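Flamuvari Opens Its Second Dispensary in Grovthorpe

GROVTHORPE, 8 February 2025. Well, we did it! Flamuvari, the little cannabis shop a lot of you know from Lirden, now has a second home on the east side of Grovthorpe, two doors up from the old feed store. The doors are open, the shelves are full, and I've had maybe four hours of sleep, so please forgive me if this reads less like a press release and more like a note to friends.

I started looking for a Grovthorpe space last October. So many of our regulars were driving over the hill to see us (some of them every week, bless you) that it felt silly not to meet them halfway. The new shop is 1,996 square feet, a good bit bigger than Lirden, with a proper waiting area, a ramp at the side door and parking out back.
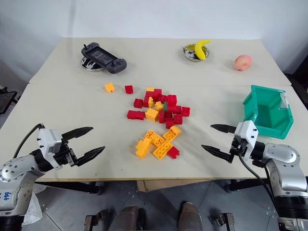 Toy bricks, toy fruit and a game console on a work table

What's on the menu? We're opening with 51 strains of flower, plus pre-rolls, cartridges, live resin, gummies, chocolates, drinks and a whole wall of CBD-only products for folks who want the calm without the high. I'm especially happy about the topicals. My knees are not what they were, and I've become a real pest about recommending the Khúc balm to anyone who'll stand still. It comes in two sizes, and the small one fits in a coat pocket.

Jasmina Omerović, who has run the Lirden counter for years, is moving over to manage the Grovthorpe team. If you've ever walked in not knowing an indica from a hole in the ground, you probably walked out having had a very nice chat with her. She'll be on the floor most afternoons, so bring your questions!

We're keeping our discounts the same at both shops. Veterans and medical cardholders get 25 percent off, every day, on everything except sale items. Points you've earned in Lirden work in Grovthorpe too, and you don't need to sign up again. Just give us your phone number at the register.

Online ordering is up and running for pickup, and you can choose either location at checkout. Delivery is still in the works. I don't have a date yet and I'd rather not guess.

Flamuvari Grovthorpe is open 10 a.m. to 8 p.m. daily. You must be 21 or older with a valid government ID, or hold a current medical card. Please keep all cannabis products away from children and pets, and don't drive after using them.

Media questions can come straight to me at the Grovthorpe shop. Ask for Iveta at the front desk, and if I'm in the back unpacking boxes, somebody will come find me.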